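Workshop notes > Furniture handling > Recording sessions

Preparing furniture for demonstration recording

The following guidance is issued by the Eklow workshop to all operators who record handling examples for the Arain learning system. It covers small household furniture: stools, side tables, benches and light shelving. Operators should read it before their first session and keep a copy at the bench.

Set the piece down before switching anything on. Furniture with legs is best started upside down on a dark mat or carpet, which protects the top and gives the wrist camera a clear outline to work from. White and pale pieces show up particularly well in this way. Dark stained pieces should be placed on the light mat instead.

Check each leg by hand. A loose leg will turn in the grip and the example will teach the system a movement that is of no use with a sound piece. Tighten any screws, and wipe off wax or polish from the places where the fingers will close. A cloth barely damp with warm water and a drop of washing-up liquid is sufficient for painted surfaces. Dry them fully afterwards. 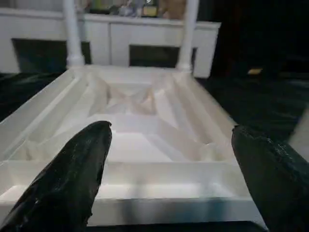

Open the fingers wide on the approach and bring them in slowly. Most rejected examples are lost in the last few centimetres, where the operator hurries and the picture blurs. Rims, ledges and crossed braces all offer a hold, and a good set of examples will include each of them. Please do not repeat the easiest grip for a whole morning.

Move the start position between attempts. A quarter turn of the furniture, or a shift of 40 centimetres along the mat, is enough. Cabinets and shelves in the background may stay as they are, with their usual contents; the system is expected to work in ordinary rooms, and a bare wall behind every attempt does it no favours.

Failed attempts are to be kept. Mark them as failed on the session sheet and carry on. Of the 3,536 examples now held for small furniture, almost 400 are marked in this way, and Rosângela Aguiar, who reviews the recordings, has asked that the proportion should not be allowed to fall.

Finger pads should be wiped between pieces and replaced when they become shiny. Fondico pads may be cleaned with plain water only – solvents harden them. Spare pads are kept in the second drawer, with the hex keys.

Session sheets go to Thiện Kim by noon on Friday. Sheets without a start time cannot be matched to their recordings and will be returned to the operator.

Filed under: Furniture, Grippers, Bench practice

© Eklow Workshop | Contact the workshop office | Back to top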